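4.2 Sharing of chores through the Piltow app

Households in the study used Piltow for two months, beginning in February. Each home had one shared list, and any member could add a task, claim it or pass it on. We logged 3,000 tasks in all. Most were short and repeated weekly, such as putting out the recycling or booking a dentist.

Adding a task and doing it were often split between people. In many homes one adult wrote nearly the whole list, and the others waited for a reminder before they opened the app. Several parents told us that keeping the list up to date had become a chore in its own right – one that the app did not record.
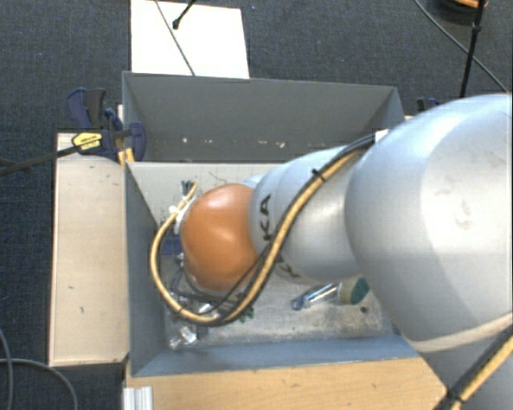
Figure 2. Robot arm reaching into a grey rectangular bin.

Teenagers claimed more tasks when these had a set time. Open-ended entries ("sort the hall cupboard") tended to stay on the list until an adult removed them. Homes that had used Endisine before the study kept their old habits and wrote longer entries, with notes on how the job should be done.

We also looked at reminders. Piltow sends two a day by default, and most households left this setting alone. Where it was switched off, tasks were claimed later but were no more likely to be dropped. Section 4.3 compares these results with the paper lists kept by the control group.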